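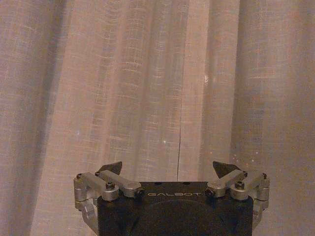
Zallgate Weavers' Guild: Frequently Asked Questions

Do I need any experience to join?

None at all! Plenty of our members had never touched a loom before their first open evening. If you can tie a shoelace, you have the hand skills for warping, and everything else comes with practice (and a fair amount of unpicking, which we all still do).

Where do you meet, and when?

Upstairs at the old Peeters mill building. Doors open at 6:30 p.m. and we wrap up by 9. Use the side entrance on the canal side and come up the second staircase. The first one only goes to the dentist's office. There is a freight elevator as well, so call ahead if you'd like someone to meet you with the key.

How much does membership cost?

Dues are $69 a year, and that covers loom time, use of the library, and all the sample yarn you can carry from the odds-and-ends bins. The beginner class is separate and costs $35, with yarn for your first piece included. Your first open evening is free.

What do beginners make first?

A plain weave scarf or table runner, on a rigid heddle loom. Plain weave is over one, under one, and we love it far more than the name suggests it deserves. You can change everything about it just by changing the yarn or how hard you beat. Malathi Thevar teaches the beginner group and has a whole drawer of plain weave samples she'll happily spread over every table in the room if you ask.

Which loom should I buy?

Please don't buy one yet! Try ours. We have rigid heddle looms, two table looms, and the big floor loom everyone calls Gosier, after the family that gave it to us. After a few weeks you'll know if you like standing or sitting, wide cloth or narrow, and whether you have any patience for treadles. When you're ready to shop, ask on the bulletin board first. Used looms come through here all the time and some of them are wonderful.

Can I take a loom home?

Yes, the rigid heddles go out for four weeks at a time once you've finished the beginner class. The table looms stay here. So does Gosier, for reasons you'll understand when you see the staircase.

What does "sett" mean, and why does everyone keep asking me about mine?

Sett is how many warp threads you have per inch. Set them close and the cloth comes out firm, good for bags and dish towels. Spread them out and you get something airy that drapes. To find a starting point, wrap your yarn around a ruler for one inch, with the strands just touching, and count the wraps. Half that number is a good sett for plain weave. Then weave a sample and wash it before you decide anything. The washing changes so much!

My edges are wavy. What am I doing wrong?

Probably pulling the weft too tight at the turn. Lay it in at an angle, leave a little slack, then beat. Check also that your outside warp threads are as tight as the rest. Wavy edges settle down after a yard or two of weaving and then come right back with every new yarn, so welcome to the club.

Can I weave with knitting yarn?

Often, yes. For warp, give it a hard tug first. If it snaps or drifts apart, save it for weft. Very stretchy yarns can be a surprise when the piece comes off the loom and shrinks in by a couple of inches. Thick-and-thin yarn is lovely in the weft and a bit of an adventure in the warp.

What is the Initz draft collection?

It's our pride and joy: 1,262 handwritten weaving drafts on index cards, left to the guild in shoeboxes and now in proper drawers. Yamuna Mathew has been sorting them by number of shafts, and she's up to the eight-shaft twills. You may copy any card by hand or photograph it, but the cards themselves stay in the room. If you weave one, we'd love a swatch to file with it. Please write the yarn and sett on the tag.

Are children welcome?

Kids ten and up can come to open evenings with an adult. We also run a cardboard loom table for younger ones at the May show, and it's usually the loudest and most cheerful corner of the building.

Do you take donations of yarn?

We do, if it's clean and free of moths. Cones are best. Please bag everything and leave it in the bin by the side door, where it goes into the freezer before it comes anywhere near the shelves. Labels help a lot, even if they only say "wool, I think."

Can I sell what I make?

Of course, your cloth is yours. Members can put up to five pieces in the sale at the May show, and the guild keeps 10 percent toward reeds and heddles.

How do I sign up for the next class?

Put your name on the sheet by the yarn shelves or tell Malathi at any open evening. Classes are small and fill up quickly, so if the sheet is full, add yourself to the bottom anyway and we'll call when a loom opens up.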